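Section 4. Joining and Playing a Points Table

Read this section after you have created a Jastano account and confirmed your age. Practice tables use the same rules and controls, but the chips on them have no value and cannot be moved to a tournament.

4.1 Before You Begin

New accounts receive 1,000 practice chips. When the balance falls below the entry amount of the lowest table, the Refill button becomes active in the lobby. A refill never raises the balance above 2,000.

Note: Practice chips won on the Danko card set and the Wadico card set are held in one balance. Changing the card set changes the look of the deck only.

4.2 Taking a Seat

1. Open the lobby and select Rummy, then Points.
2. Choose a table size. Two-player tables start as soon as both seats are filled.
3. Check the entry amount shown beside the table name.
4. Select an open seat and press Confirm. Your chips are reserved at this point.
5. Wait for the deal. You may leave without penalty until the first card is dealt.

Caution: Once the deal has started, closing the window does not release your seat. The system will play for you by drawing and discarding the same card until you return or the hand ends.
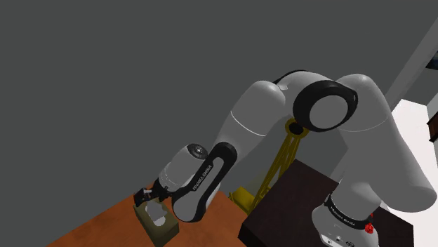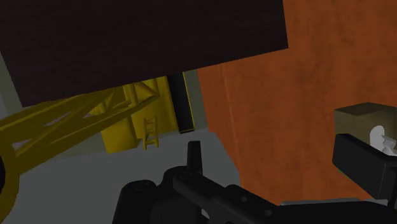
Computer-rendered views, both from Skikside.

4.3 Arranging Your Hand

1. Press Sort to group your cards by suit.
2. Drag cards together to form sequences and sets. The label under each group changes to Valid when the group meets the rules.
3. Form at least one pure sequence – a run in a single suit with no joker – before you build other groups.

Note: The Sort button clears any groups you have made by hand. There is no undo.

4.4 Drawing, Discarding and Declaring

1. Draw one card from the closed deck or the open pile.
2. Select the card you wish to give up and press Discard.
3. To finish, drag your last card to the Finish slot and press Declare.
4. Review your groups on the next screen and press Submit before the timer ends.

Caution: A declaration without a pure sequence is treated as invalid and carries the full penalty for the table.

4.5 Lost Connections

If the connection drops, sign in again and select Return to Table. Hands already completed are listed under History, where the last 8 can be replayed card by card. If a hand is missing from the list, report it through the Help menu using code 966 and include the table name.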